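Kitchen robot procurement

Kitchen robot procurement is the planning and budgeting behind a robot arm for countertop work, and it is a surprisingly fun corner of automation, full of tape measures and strong opinions! Buyers look at the whole counter (toasters, drying racks, drawers and all) before they compare arms.
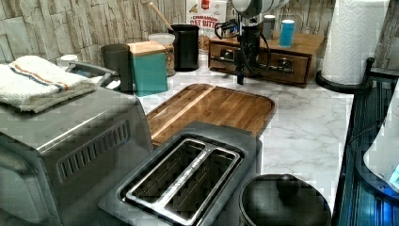 Budgeting

The arm takes the biggest share of the money, but the gripper, mount and cables get their own lines. Vilho Ruotsalainen's Nastivus worksheet, a favorite among small labs, has 16 lines, and 9 of them cover things other than the arm. Spare fingers are on it, and so is training time.

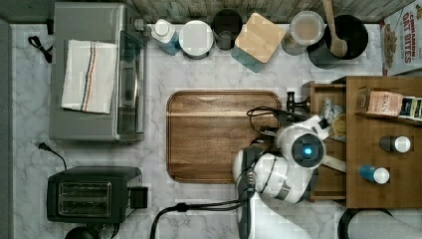
Robot arm and gripper at a counter with a cutting board and wooden drawer organizer.

Reach and layout

Planners draw the counter from above and mark every spot the gripper has to get to. Cable slack belongs on the drawing too, a wonderful tip from Ekkachai Boonyarit, who planned the Benmoussa test kitchen.
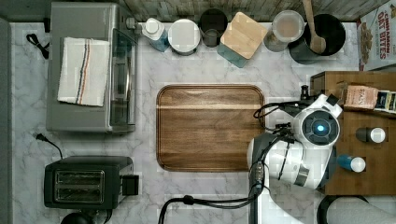

Leasing

Suppliers such as Mollov and Vultine also lease arms by the month, which lets a team try out a layout before buying. Mollov's shortest lease covers 200 working hours, with service included.

See also: Robot end effector; Total cost of ownership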